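Notas para la charla: «La secadora ya no me duele»
Zamudio, sala pequeña

1. Arranque (sin prisa, que la gente aún busca sitio)

Hola, soy Loretta Baptiste y llevo media vida en lavanderías industriales. Preguntar quién ha vaciado una secadora hoy. Esperar manos. ¡Siempre hay alguna!

Contar lo de Brurngate: 451 kilos por turno, todos sacados a mano, con la espalda doblada y la cabeza casi dentro del tambor. Marisol Park lo llamaba «ir a la cueva» (pausa, aquí se suelen reír).

2. El brazo

Llegó en septiembre y le tuvimos manía, para qué mentir. Demetrius Szabo le puso una toalla encima la primera noche. Ahora entra él en el tambor y nosotras estamos en la mesa de doblado.

Dejar la foto puesta mientras hablo. Fijaos en la pinza: tiene cogida la tela blanca del dibujo negro y también un pellizco de la prenda verde amarillenta. Eso, dos telas en un mismo agarre, es justo lo que más discutimos en el taller. 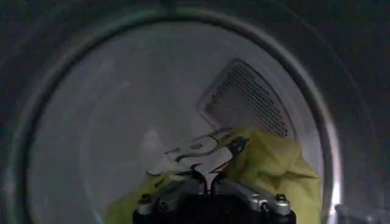 3. Lo que cambia para nosotras

Menos agacharse, más mirar. Yo antes sabía por el tacto si algo seguía húmedo, y eso lo echo de menos, lo digo tal cual. Hanan Kanaan pidió 90 minutos de formación a la semana dentro del horario, y costó, pero los tenemos.

Ojo: decir que el puesto de Marisol cambió de nombre y también de sueldo. Si preguntan cuánto, que se lo pregunten a ella, que está en la segunda fila.

4. Preguntas

Si sale lo de los despidos, no esquivarlo. Contar el acuerdo de plantilla entero y pasarle el micro a Hanan.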